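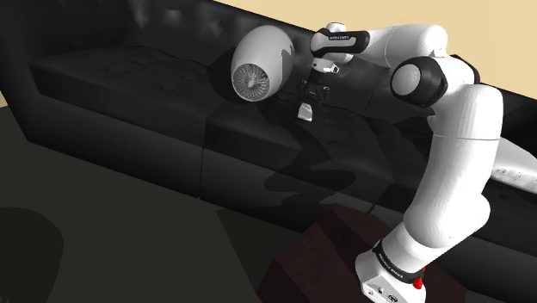

Students who have only ever worked in a simulator haven't built anything, one parent told our open evening in Irncombe, and she asked why the club had spent a year on screens when the school down the road had a trolley of kits. I have heard the same from other teachers. I think they are wrong, though I see where it comes from.

Our club has 36 members and one workshop, which we share with textiles. A decent teaching arm would have cost us more than 2,000 pounds, and one student at a time could have used it. The others would have watched. With the simulator, every pair has an arm, a room and a household object to deal with, and they can try a grasp 60 times in an afternoon if they want to.

Household objects are harder than they sound. A block has flat sides and sits where you put it. A hair dryer has a rounded body, and the fingers have to close on a part narrow enough to hold. Pairs who had done well with blocks in the autumn had to start again, and several asked for help with geometry they had already been taught in maths.

The parent was right about one thing. The simulator is forgiving in places where a workshop is not – cables never snag and nothing has to be charged. At the Votbridge regional in June our team will use a real arm, with ten minutes to set up, and I expect them to lose some of that time to things they have never met. We have asked for 500 pounds from the school fund to borrow an arm for the last few weeks before it.

I would still spend the year the same way. The planning, the code and the arguments over where to grip are the students' own work, and they should be marked as such.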